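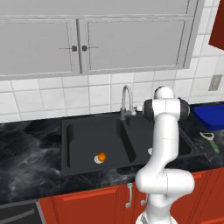

Tooling notes: planning scene, sink tasks and the replay format

Most of the work on the simulated kitchen since the last newsletter has gone into the planning side, in particular the tasks set at the sink. The rendering has had no changes. Anyone who only consumes recorded runs can skip to the part on the replay format.

The collision model for the sink has been rebuilt. Until now the planner saw a double basin as one box with the top face removed, so the divider did not exist as far as path checking was concerned. A path from one basin to the other could pass straight through it, the physics engine would object, and the run would end with a contact fault that looked like a controller problem. Nermina Leka traced this by replaying the joint commands with gravity switched off, at which point the contact was still there and the controller was no longer a suspect. The new model is built from convex pieces: the floor and walls of each basin, the divider, and the raised rim as a separate strip. The tap is three capsules following the curve of the spout, plus a small box for the lever. The lever was left out of the first version and had to be put back, as the upper part of the arm comes close to it in the folded pose.

The price is planning time. On the reference set of 772 start and goal pairs, the median query takes about 3 times as long as it did with the single box. Some of that can be recovered by checking the basin pieces only when the hand is below the height of the rim, and Lionel Bailly has a branch that does so. It is not merged. The height test uses the wrist frame, and with a long tool fitted the tip can be below the rim while the wrist is still well above it. The branch needs to take the tool length from the robot description before it goes in.

Start poses have changed as well. Each episode used to begin with the arm stretched out over the worktop, which hid a good part of the sink from the fixed camera and meant the first object estimate was often poor. Episodes now begin with the arm folded upward. It still covers part of the right basin from the fixed view. Moving the base would fix that, but the base position is shared with the cupboard tasks and we would rather not have two versions of it.

On perception, the colour-based object finder remains in place as a baseline. It does well on the small orange ball-like object on the drain in the left basin, as one would expect from a bright object on dark charcoal, and the result should not be read as evidence of anything more general. The bottle opener is the harder case. It has a silver head and a pale green handle, and it lies on black marble with grey and white veining, so the head tends to be merged with the veins. The segmenter then returns the handle alone and the grasp point is placed too far back. Zdenka Gashi is testing a depth check that grows the mask outwards as long as the surface stays above the plane of the worktop. Early runs are better on the opener and slightly worse on flat items, where there is little height to work with.

Please note that object poses from the simulator are no longer passed to the planner by default. They are still written to the log for scoring. If you have a script that relied on them, set the pose source to "truth" in the task file and the old behaviour returns. The run summary now states which source was used, in the first line, because we had two sets of results in one table last May that could not be compared and it took a good while to find out why.

Replay files written by Skerine are now in the second version of the format. The changes are as follows.

Joint states and camera frames carry the same clock. Previously the frames were stamped when written to disk.
The planning scene is stored once per episode, with later changes as differences.
Failed plans are kept, along with the reason given by the planner. Before, only the last successful plan was saved — not much use when looking into a failure.
Old files can be read but not written. The converter is in the tools folder and works on a whole directory at a time.

Edin Kovačević has run the converter over the Zundby archive. It stopped on 72 files, all of them from before the camera settings were stored with each run. For these the converter now asks for a camera file and will not guess. The converted set is on the shared drive under the same names, and the originals will stay where they are until the next release.

Known problems in this release:

Cancelling a plan while the scene is being updated can leave the planner waiting for a lock. Restarting the planning node clears it.
The drain covers are drawn but have no collision shape of their own. A small object resting on one sits at the height of the basin floor.
Cupboard doors opened by hand in the editor are saved as open, and the next episode starts with them open.

Work planned for the next round is the tool length fix, a proper test for the lock problem, and a comparison of the present sampling planner with the optimiser from the Selley branch. Nermina Kolev will look after the comparison and would like to hear from anyone with sink or worktop tasks to add to the reference set. Task files should be sent in the second format, with the random seed filled in.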